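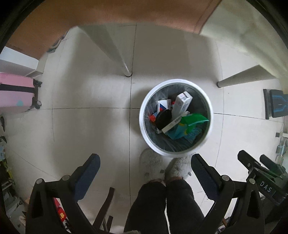 The bin on Sunday morning. Cartons, mostly.

The box the box came in

2022-10-09

I want to make a case against the little box. Not the big brown shipping box, everyone already complains about that one, and anyway it's useful, you can put a cat in it or send it back out into the world with somebody's birthday sweater. I mean the little printed carton. The one around the tube. The one around the jar. White, usually, with a stripe or some blue on it, stiff enough to stand up by itself in the trash and poke out of the top so the thing looks full when it's mostly air.

Look at my bin. Round white plastic, gray bag in it, by the table where it always is. Cartons standing up, cartons lying down, a skinny white one across the middle. And it's not even a big bin. I empty it and it fills up and I would swear there is hardly any actual garbage in there. Packaging is garbage, yes, fine. But you know what I mean. Apple core garbage. Garbage that did something first.

My argument, quick, before I lose the morning to it: most small cartons protect nothing, tell us nothing we couldn't read on the thing itself, and exist so the product takes up more shelf. We should stop being polite about them. And while we wait for the companies to get embarrassed, flatten the stupid things.

Take toothpaste. A tube is already a container. It's a great container. It's sealed, it bends, you can drop it down the stairs. Then it goes in a cardboard box so that it can stand in a row. I bought hand cream at the Plimlow on the corner last week and the carton was so much wider than the tube that the tube rattled. I'm standing in the store shaking hand cream like a maraca. Inside there was a folded paper. In a lot of languages it said to apply to hands.

Lotion people will tell me the carton keeps it clean. From what? It has a cap. The cap has a foil seal under it. Some of them come in plastic wrap on top of the carton, so now you've got wrap, box, tube, cap, foil, and then a pea of something that smells like cucumbers.

There's a better argument, which is medicine, and I'll give them medicine. You want the dosage in print big enough to read, you want the leaflet, you want it to be hard to swap things around. OK. Keep the box. I keep the box too, I have a drawer of them, I can't tell blister packs apart without. So this isn't a purity thing. I'm not one of the jar people. I went into one of those refill stores once, Ganalel, over by the old bus depot, and I liked it fine but I'd forgotten to bring anything to put the stuff in and had to buy a jar from them, so I came home with a jar, in a paper sleeve.

What bugs me is the default. Nobody sat down and decided a lip balm needs a house. It had one last year so it has one this year.

And the size game. I keep a note in my phone of the worst ones (I know). Current champion is a Hukomby cable, a short one, the kind you lose in a coat. It came in a carton with a molded tray with a twist tie with a card. You could have mailed the cable in an envelope. You could have mailed it in a sock. The carton even had a little tab for hanging on a hook, which I never saw hang on anything because I ordered it online, where there are no hooks. That's the part that gets me. Half of this packaging is dressed up for a shelf it never visits. It's got its nice side facing out, in the dark, in a truck.

Now the other half of it, our half. Me included, look at the picture again. I don't flatten. I walk in, I'm hungry, I open the thing, I drop the empty carton in the bin standing up like it's going to be picked up by someone. And then the next one leans on it, and then a lid goes in on its edge, and by the weekend I'm pushing it all down with my foot. Yes with slippers on. It doesnt even work, cardboard springs back.

Two seconds. That's what flattening costs. Thumb under the flap, squash, done. I've known this my whole life and I do it maybe when company is coming.

Also, it shouldn't be in there at all! Clean cardboard goes in the paper. Where I live there's a paper bin downstairs, a perfectly good one, and the cartons would go in it if I had somewhere upstairs to put them until I went down. Which I don't, becuase the bin is by the table and the table is where I open things. That's really the whole mystery of recycling in a small apartment. It's not values. It's which container is closest to your hand. I've read a lot of scolding on this topic and very little of it talks about where people stand when they open stuff.

So here's my proposal for the household level, it's not fancy. A paper bag, next to the bin. Same bag the groceries came in. You fill the bag, you take the bag down, the bag goes in with the rest. No special sorting tower with colored lids. I looked at one of those, by the way, and it came in a carton taller than my fridge, or that's what it looked like on the delivery page.

I tried the bag in January. New year and so on. It lasted until I needed the bag for something else and then I never put another one there. So I'm not a success story. But for those weeks the trash bag went down a lot less often, and it weighed like trash, and I didn't find myself doing the foot thing. I'm starting again today, partly because I'm writing this and would look dumb.

And a proposal for the companies, not that they read this. If the thing inside can stand up, no box. If the thing inside has its own label, no box. If you have to have the box, make it fit. My neighborhood soap, Coşkun, it's a bar with a strip of paper around the middle like a belt. You can smell it through the gap. It stacks. It survives being in my bag with keys. It's been sold that way as long as I've been buying it and I have never once seen somebody in the store pick it up and look sad it wasn't wearing more.

I can hear the reply, that a carton is a few grams of cardboard and there are bigger problems. There are. I've got a list of those too. But I don't handle the bigger problems every day with my own hands, at my own table. I handle this one. I pay for it, I carry it up the stairs, I throw it out, I pay for the bag I throw it out in, then I carry it back down. At no point in that trip did the box do me a favor.

One more thing and then I have to go take the trash out. People say they like the box because it feels like a present. Sure. The first one. Nobody is unwrapping their fourth tube of the same cream with shining eyes. They're ripping the end off with a thumbnail in bad light because the flap is glued.

Anyway. Bag's going next to the bin. If you've got a worse one than the cable, send it, I'll put it in the note. Describe it, please don't mail it.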